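The Light Over the Stove

When Erzsébet Vida bought her apartment on Paredes Street, she budgeted for a new floor, a new sink and nothing else. The cabinets would stay. So would the stone behind the stove, which her sister wanted gone by January.

"Everyone told me to go white," Vida says. "White doors, white tile, white counters. I had white in the last place and I spent four years wiping it."

She cooks most nights, usually one pot at a time. Bean soup, paprika potatoes, rice with whatever is left over. Her complaint about the kitchen had nothing to do with how it looked at noon. It was the evenings. The ceiling fixture sat behind her, and anyone standing at the stove worked in their own shadow.

Valeriano Cordero, who runs the small remodeling firm Pronbridge, came to measure for the sink and stayed to talk about the hood. The old one had a weak yellow bulb and a fan that rattled. He suggested replacing it and leaving the rest of the wall alone. The hood and its wiring came to 591 dollars. A new backsplash would have added 400 on top of that, before labor.

The stainless steel hood now in place lights the wall directly below it, and the granite backsplash shows its beige, tan and brown flecks. Medium brown wood above the hood keeps that part of the kitchen from looking too cool. The tall door at the right has a long silver bar handle, which goes well with the steel.
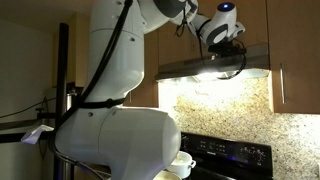
Working with what is there

Cordero gets asked to tear out granite a few times a month. He usually asks the owners to wait and change the light first.

"Speckled stone looks muddy in a dim kitchen," he says. "People blame the stone. Put a bright light close to it and then decide."

His other advice is mostly about cleaning. Granite behind a stove needs a wipe with warm water and a little dish soap, then a dry cloth. Vinegar should be kept away from it. Steel should be wiped along the grain. Hood filters need a soak when they start to feel sticky, and he leaves every client a note taped inside a cabinet door with the filter size written on it.

Vida lost her note in the first week and had to call him.

She did spend 200 dollars she had not planned on, for a set of drawer liners from Multell and a better cutting board. The floor is still waiting. Her sister has visited twice since the hood went in and has stopped mentioning tile.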